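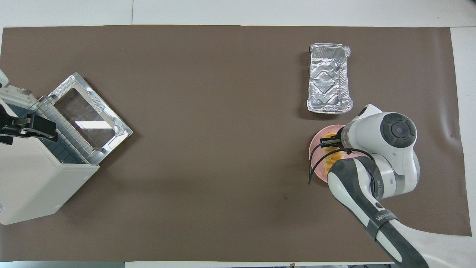
Page 15

Small Oven, Small Kitchen: the October gallery

Hi again, and welcome back to the counter! If you're new, I'm Noelia Montoya, and these pages are where I put whatever has been going on in my very small kitchen over the past few weeks. October was toaster oven month. My big oven quit in the summer and I still haven't replaced it, so everything that needs browning, roasting or crisping goes through the little white one, and I've gotten weirdly fond of it.

The picture at the top is the one I'd hang on the wall if I had wall space. White toaster oven with the door wide open, wire rack in there, foil tray over on the brown paper. I love the bottom of those trays, the way the rectangles sit one inside the other. The paper has a few scuffs on it and I kind of like it that way.

A few notes on what you're looking at, for everyone who wrote in after the September page.

The paper

Plain matte brown, off a big roll. I get mine at Carrasco, the packing supply place, and one roll lasts me forever. A white tabletop is lovely until the first time you set a pan of roasted peppers on it, and then you spend a whole evening with baking soda and a sponge (ask me how I know). Now I lay down one big sheet before I start, and when I'm finished I fold it in on itself, crumbs and all. If it's still clean on one side I flip it and use it again. Keep it well away from the oven while the heat is on, please. I roll the sheet back to the far end of the table before I plug anything in.

The tray

Foil trays are my answer to the pan problem. None of my real pans fit! I had a beautiful Mudstead roasting dish, a wedding present, and it was too wide for the rack by less than the width of my pinky. I tried it at every angle. I took the rack out. I said some words. It lives at my sister's now and she makes a very good lasagna in it, so I'm told, as I have yet to be invited over for any.

What I've learned with the foil ones is to check the fit before there's any food involved. Set the tray on the rack empty, close the door, see that the foil isn't touching anything it shouldn't. And don't lift a full one by the rim with one hand. It will fold in the middle and you will be eating potatoes off the floor. I slide mine onto a cookie sheet and carry the whole business over to the table that way.

You can wash them, too. Hot water, soft sponge, no scrubbing in the corners. I get three or four rounds out of one before it starts looking sad.

The door

I got a long message from a reader who wanted to know if I leave the door open like that. Only for loading, or for wiping down once it's cold! The glass is the part I fuss over. A damp cloth with a little dish soap, then a dry one, and I do the metal edge around it last as it shows every fingerprint. The ribbed bits take a cotton swab if you're feeling patient. I am patient about twice a year.

The rack

Rack comes out, goes in the sink, soaks while I have coffee. That's the whole routine. If yours sticks on the way back in, wipe down the sides of the oven before you start blaming the rack. Mine stuck for a month and it was one crusty bit of cheese.

What we ate

Saturday was sweet potatoes with lime and chili, then a pan of cornbread that came out darker on the left than on the right. It always does. I turn the tray around halfway through and it still comes out darker on the left. My neighbor swears by her Rutis, says it heats evenly all the way across, and she's offered to let me borrow it for a weekend so I can run the same cornbread through both. I'll report back.

Also on the list for next time: the baked apples from the old Odis church cookbook, which calls for "a moderate oven" and leaves it at that. I'll start at 350 and keep an eye on them.

Thank you for all the notes last month, especially the person who sent in five ways to use up stale tortillas — I've made two so far and the one with the eggs is going into regular rotation. If you've got a favorite thing to make in a tiny oven, send it over, and tell me what size tray you used!

Noelia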